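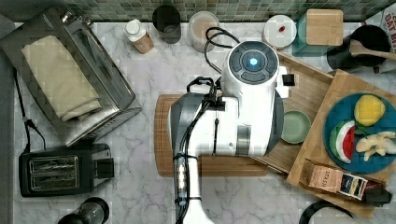
Why does the arm stop halfway through a reach when nothing has touched it?

In most cases the joint controller has lost its signal for longer than the permitted gap, and the usual cause is a cable that is pulled tight at one particular elbow angle. The arm treats the lost signal as a fault and holds its position. It does not report a collision, and the log will show a communication error against a single joint.

This page covers finding and clearing that fault on an arm mounted over a kitchen worktop. It was written after a run of stops on the Lokness bench, where the same error was logged 6 times in one shift and cleared each time by a restart. Restarting clears the message only. If the error returns at a similar pose, stop using the arm and work through the steps below.

Before you start

Press the emergency stop and switch off at the controller. Support the lower link by hand or with a padded stand, as it may sag when the brakes are released. Take anything breakable off the worktop within reach of the arm, and keep heating appliances unplugged while you work. A toaster oven with a cloth on top must not be left live beside an arm under test.

Step 1. Read the log

Open the Ivus log viewer and filter by joint. Note the joint number, the error code and the angle recorded at the stop. On the Lokness bench every entry named the elbow. If your entries are spread over several joints, the fault is more likely to be in the supply or the controller, and you should go to Step 5.

Step 2. Check the cable run

Outside cables strapped along the arm need slack at every joint they cross. With the power off, move the elbow slowly by hand through its working range. Watch the loop near the joint and the inline connector on the lower link. Look for:

a loop that flattens before the joint reaches its limit
a strap that slides along the link
a connector body that tilts when the cable is drawn
jacket wear where a cable meets an edge

A connector should never carry load. If it moves at all during the sweep, the strap nearest to it is in the wrong place.

Step 3. Re-strap

Cut the straps on either side of the elbow and leave the others alone. Bend the joint to its furthest working angle, lay the cable with a free loop on the outside of the bend, and fit new straps. Tighten until the cable cannot slide but can still be turned between finger and thumb. Torunn Berge marks the jacket with paint pen at each strap, so that any later creep can be seen at a glance.

Step 4. Reseat the connector

Unplug it, inspect the pins and push it home squarely. Replace the lead if a pin is bent or dark. Do not tape over a loose connector.

Step 5. Test at low speed

Restore power with the worktop still clear. Run the reach that caused the stop, at reduced speed, with one hand at the emergency stop. Then run the Istosano sweep routine without a load. Our pass mark is 3,000 cycles with no communication errors. The first repair failed at cycle 1,095 and the second at 1,567. In both cases Eskil Tangen found that the strap above the elbow had crept. A wider strap cured it.

If the fault comes back

Swap the elbow lead for a known good one and repeat Step 5. If the error stays with the joint, the fault is inside it. Do not open the joint cap. Tag the arm out of use and send the log to Sundqvist with the joint serial number and the angles noted in Step 1.

Do not lengthen the communication timeout to make the stops go away. The arm would then keep moving for longer without a valid signal.

Last revised 6th May.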